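Marble paper on the table, one month later

September 30, 2015

In the last post I promised to write how the marble sheet is doing, and two readers asked me again in the comments, so I sit down and do it.

For those who did not read the first part: I wanted a surface that looks like a kitchen counter but can be taken away when I am tired of it. Real stone was out of the question. I looked at paint, at tiles, at a tablecloth from Bulgate which smelled so strongly that I returned it the next day. In the end I ordered a roll of marble pattern from Tiltell, white with brown and tan veins. There was also a gray one, but in the small shop in Gamatia where I saw the sample it looked to me like a wet sidewalk.

The roll was 300 centimeters long and I used less than half. I cut the first piece too short. I had measured the table and forgot that I want a little bit to hang over the front edge, so the first piece became drawer liner. The second piece I cut 4 centimeters longer than the table is deep, and this was enough.

I did not glue it. Many people write that you must glue it, but I wanted to be able to turn it around when one side gets tired. For the first days the corners were rolling up and I kept heavy books on them. Now they stay down -- almost. The back left corner still lifts in the morning when the window was open.

What I learned about the veins: they run diagonally, and I did not think about this before cutting. If you join two pieces, the lines do not meet and your eye goes there every time. With one piece there is no such problem. So buy wide enough.

The red bowl is from Hapeta. It is plastic, round and quite shallow, and I had it before the sheet. I was afraid that red would be too loud on the white, but I like it more now than on the old surface. I keep it at the far edge on the right. 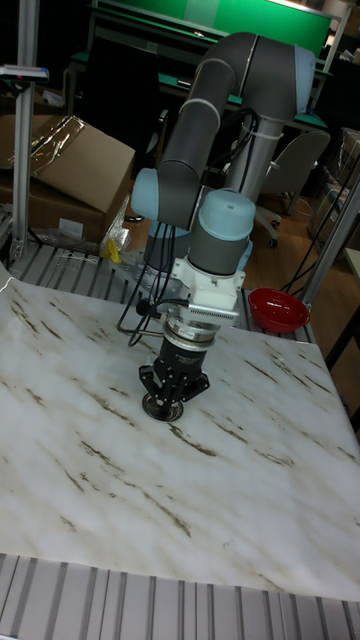

Does the marble pattern show dirt more than a plain white surface?

Less, in my experience. Crumbs and small coffee drops get lost between the brown lines, so I wipe the whole sheet every evening even when it looks clean.

For the wiping I use warm water and one drop of dish soap. I tried a stronger spray on the piece in the drawer, and it took away the shine in one place, so I will not try it on the table. I also do not put hot pots on it.

In October I want to cover the small shelf with the rest of the roll. It is 71 centimeters wide and the roll should be enough, if I measure correctly this time -- and with the overhang.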